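Household Chores Program - Interim Report
Grant period two, report to the Villanueva Fund
Submitted 8 May 2019
Prepared by Esperanza Thibodeaux, project lead, Clokholm

Summary

This report covers the second period of the household chores program. The question the Fund asked us to answer is a narrow one: which everyday tidying jobs can a machine do now, without a person stepping in, at a level a householder would accept? Our answer at this stage is that a few single-object jobs are close and that jobs involving soft furnishings are not. We recorded 1311 usable demonstrations against a target of 2000 for the full grant. Spending is in line with the budget apart from one item, explained under Finance.

What we set out to do

The plan approved last August had three parts. The first was to collect demonstrations of people doing ordinary chores with hand-held grippers, so that the motion of the gripper could be used to train a policy for a robot arm. The second was to train on those demonstrations and run the arm on the same chores. The third was to write down, in terms a retailer or a care provider could use, what the arm can be trusted with.

We chose 9 chores for this period. Most involve one object and one surface: putting a cup on a shelf, closing a drawer, moving a folded towel. The harder ones involve something soft, or something that has to end up leaning or balanced. Putting a seating corner in order belongs to this group, and much of this report deals with it, as it has taken the most time and taught us the most.

Collection work

Recording takes place in furnished rooms and open-plan spaces with the usual clutter left where it is. We stopped clearing the surroundings early in the period. Policies trained on cleared rooms did poorly as soon as a bag or a cable came into view, and a real home has both.

The person recording holds a gripper in each hand, with a marker cube on each so that position can be recovered afterward. Books are handled on several kinds of surface, including padded floor cushions, which give under the weight of a hand and let a thin cover slide. 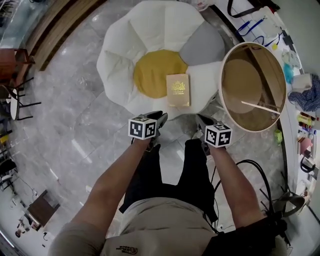
Results so far

Each trained chore was run 40 times on the arm. We scored a run as a success only if the final position would need no correction by a person. We did not give part marks.

Closing a drawer and moving a folded towel were the strongest. Both would be acceptable to a householder who was willing to wait. The arm is slow, and a person would finish either job well before it had made its first grasp.

Cups were mixed. The arm handled a cup standing alone but often failed when a second object stood close beside it. We think this can be fixed with more recordings of crowded shelves and have put those on the schedule.

Soft goods were poor. The arm can pick up a cushion. It has trouble letting go of one in the right place, and it has no good sense of when a cushion is sitting squarely and when it is about to tip. Plumping or straightening a cushion is outside what we can claim at present.

Flat items such as books fall between the two. Picking up a book from a hard table is difficult for the arm as the fingers need an edge to get under. From a cushion it is easier to get hold of but harder to control. Setting a book down flat works fairly well. Leaning it against something soft does not, and in most failed runs the book slid down after release.

The seating corner chore

This chore was added at the request of Kollelico, our retail partner, whose stores keep furnished display corners that customers sit in and disturb all day. Staff put them back between other duties. A typical corner has a chair, a cushion or two, a side table and a book or small ornament, and the staff member has a fixed idea of how it should look.

For a person the job is trivial. For the arm it is a chain of steps, and each depends on the one before. If the cushion goes down crooked, the book has nothing to lean on. We have recorded the chore with different chairs and cushions to keep the policy from learning one arrangement by heart. Chairs with shaped or tufted backs are the most troublesome, as a cushion does not settle against them the way it does against a flat back.

Two people recording the same chore will often do it in different orders. We had expected this to be a problem and at first asked everyone to follow a script. The scripted recordings were stiff and trained worse than the free ones, so the script has been dropped - recorders now get a description of the end state and nothing more.
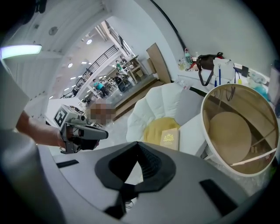
Seating corner chore: armchair with yellow cushion and book, seen from one of the hand-held grippers.

Problems and delays

Marker loss. When one hand crosses in front of the other, the marker can be hidden and the track breaks. Recordings with long breaks are discarded. The software from Stindar now flags them on the day, so the chore can be recorded again before the team leaves.

Background activity. Other people come and go in the larger spaces. We treat this as normal, but faces are obscured before any footage is used, and that step is slower than we had planned. It accounts for most of the gap between recordings made and recordings ready for training.

Gripper wear. Finger pads need replacing more often than the supplier suggested. A worn pad slips on book covers in particular.

Finance

Staff, travel and room costs are within budget. Equipment is over, owing to the replacement pads and one extra set of grippers bought so that recording could go on during repairs. We propose to cover this from the unspent part of the travel line and ask for the Fund's written agreement. No increase in the total grant is requested.

Next period

We will finish collection to the full target, with priority given to crowded shelves and to leaning and stacking. We will test the arm in one Kollelico store outside opening hours, limited to chores that passed in this period. The seating corner will be tried there in its simplest form, with a cushion and no book.

We will also begin a draft of the guidance document. At present its list of chores suitable for unattended use would be short, and we would rather publish a short list than hold it back.

Decisions requested from the Fund

1. Agreement to move the unspent travel money to equipment.
2. Approval of the store trial as described.
3. Comments on the scoring rule. Kollelico has asked whether a run that needs one small correction by staff should count as a success. We have kept the strict rule for this report and would like the Fund's view before the store trial begins.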